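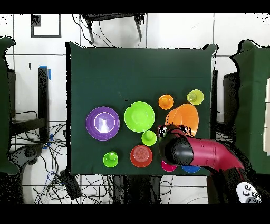 **Plastic dishes for everyday use, yes or no**

**saltlick_annie** – 12/2/19

We moved in September and the ceramic stuff did not enjoy the trip. I replaced it with bright plastic, purple and lime green among others, and now my sister-in-law says we eat like a daycare. Does anyone else over the age of 4 use plastic every day, or have I given up on life?

**gravyboat**

Given up, but comfortably. We've had a set of Pumell bowls for years. They've been dropped down the basement stairs and the stairs came off worse.

**mrs_plum_duff**

Respectfully, no. Soup out of plastic tastes like camp. I paid $100 for a Vidar stoneware set and would do it again.

**gravyboat**

> I paid $100 for a Vidar stoneware set

How many are left?

**mrs_plum_duff**

Enough.

**tinroof77**

Depends what you do to them. Mine went cloudy after one winter on the bottom rack. Top rack, no heated dry, and keep them out of the microwave unless the underside says they can go in. Tomato sauce will stain the light colors whatever you do. I've tried baking soda, sunshine and swearing.

**saltlick_annie**

Good to know about the bottom rack. I may have been doing that.

**oldferry**

Baking soda paste works fine if you leave it overnight. Tinroof gives up too early – see also the grout thread.

**tinroof77**

The grout was a different situation and you know it.

**kettle_on**

Middle road: plastic for cereal and kids, real plates for dinner. I got 3 odd stoneware plates at the Semeniuk outlet and nothing matches, so when one breaks I don't have to mourn the set. Skip Bosus though. The glaze on mine crazed within a month and their customer service wanted a photo of the receipt next to the plate.

**mrs_plum_duff**

My Bosus platter is perfect.

**kettle_on**

Do you use it?

**mrs_plum_duff**

At Thanksgiving.

**saltlick_annie**

Keeping the plastic. Sister-in-law is bringing her own bowl on Christmas Eve, apparently.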